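Handout 3 – Storage and Setup of Bench Glassware
Intro Lab Techniques, Brollach Hall
Prepared by Randi Sjöberg. Lab questions go to Jamila Bepari.

Read this before your first bench session. You will be asked to set out and put away glassware at the start and end of every lab, and it is part of your grade (5 points per session).

## 1. Why we store by task

The old system in this lab was storage by type: all beakers in one cabinet, all flasks in another, stands in a drawer by the sink. Students crossed the room many times to collect one setup, and most breakage happened on the way. Since August we store by task. Items that are used together are kept together, in an open-front bin at the back of the bench.

Open-front bins have two advantages over drawers. You can see the contents without moving anything, and you can lift a piece out forward instead of pulling it up past its neighbors.

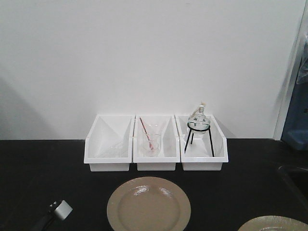 Items in a bin should be kept in the position they are used in, if they are stable that way. A flask with a round bottom will not stand by itself, so it is stored in its support. The right-hand bin has a flask sitting in the ring of a black wire tripod, neck up. The middle bin pairs a beaker with its stirring rod – the rod leans inside the beaker and stays there until you need it.

Terms you should know:

- **Beaker**: for mixing and rough volumes. The marks on the side are not for measuring.
- **Round-bottomed flask**: for even heating. Always supported.
- **Tripod**: holds a vessel by a ring. Check that all three legs are flat on the surface.

## 2. Handling

Lift a beaker by the body, never by the lip. Take the rod out first and lay it down parallel to the back edge of the bench. For a flask on a tripod, steady the stand with one hand and lift the flask with the other. Do not carry the two together.

Clear glass is easy to miss. Look at the bottom of each bin before you reach in.

## 3. Work surface

Background matters when you set glass down. Clear pieces show up by their edges and reflections, and both are weaker in poor light. Move your head a little before deciding a spot is free.

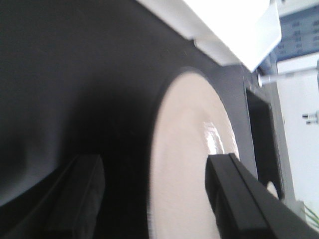

Glare is the other problem. A smooth surface can return a bright streak that hides a chip or a film of residue, like the one running down the right side of the pale disc. Turn the piece, or change your own angle, and check the same area again. Inspect every rim this way before heating.

## 4. Before next session

Read the Kukau notes, pages 166 and following. Bring goggles. Bench assignments are posted outside Room 720.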